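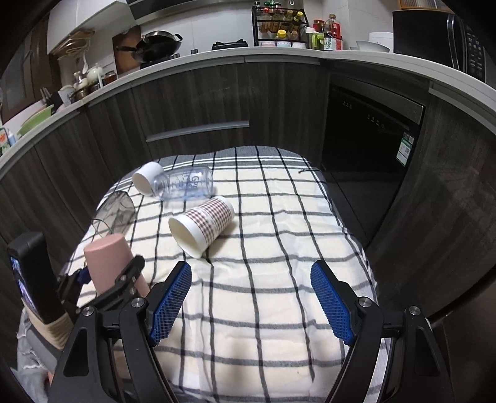 **Ticket 117 – Prydderch stand mixer, stops under load**
Status: open (vendor wants it closed)
Opened: Saturday, November 26, 2022
Retailer: Mallness online store

**Problem as reported**

The mixer cuts out partway through kneading bread dough. It runs fine empty, and it runs fine with cake batter. With dough in the bowl it goes for a few minutes on speed 2, slows down, and stops. The light on the dial blinks. After a rest of 20 minutes it starts again as if nothing happened.

Bought in March. The box says "made for heavy doughs." I have my doubts.

**Reply 1 from Mallness support**

Told me to check that the mixer is plugged in. It is plugged in. It could hardly slow down and stop otherwise. Also told me to try a different outlet.

- Outlet by the sink: stops.
- Outlet on the other wall, which is on its own breaker: stops.
- Breaker never tripped in either case.

**Reply 2**

Support says I am overloading the bowl. The manual gives a flour limit and I was well under it, using the recipe printed in the back of their own booklet. Halved the recipe anyway. It ran longer, then stopped the same way with the same blinking light.

They also suggested the dough was "too dry." Added water until it was closer to paste than bread. No real difference, and I had to throw that batch out.

**Reply 3**

Now they say blinking means "normal thermal protection." Fine, but a protection that kicks in on every loaf is a fault with a nicer name. I asked what temperature it is supposed to trip at. No answer to that part.

**What I checked myself**

1. Vents on the underside. Some flour dust, brushed it out with the plug pulled. No change.
2. Hook height. It was touching the bottom of the bowl a little, so I turned the adjusting screw until it cleared. The scraping noise went away – the stopping did not.
3. Head lock. Clicks properly and doesn't bounce.
4. Timed a run with the half recipe: 2 minutes 46 seconds before it slowed down. Let it cool all the way and tried again, got nearly the same.
5. Ran it empty at top speed for much longer than that. No stop, but the back of the housing got hot and there was a faint burnt smell.

Number 5 is the one I'd like somebody to comment on. I put it in two messages and both replies skipped it.

**Reply 4**

Offered a Dumomell replacement hook at a discount. I don't see how a hook makes a motor smell. Asked if they have seen this fix the problem on the same model even once. The answer was that "many customers are happy with it."

Declined.

**Where it stands**

I've asked for the unit to be inspected under warranty at the Wodby service center. Mallness says shipping is covered if a fault is found, and on me if it isn't – I want that in writing, with the word "fault" explained, before I pack anything. Not using the mixer in the meantime.

Please leave this ticket open until the inspection report is attached.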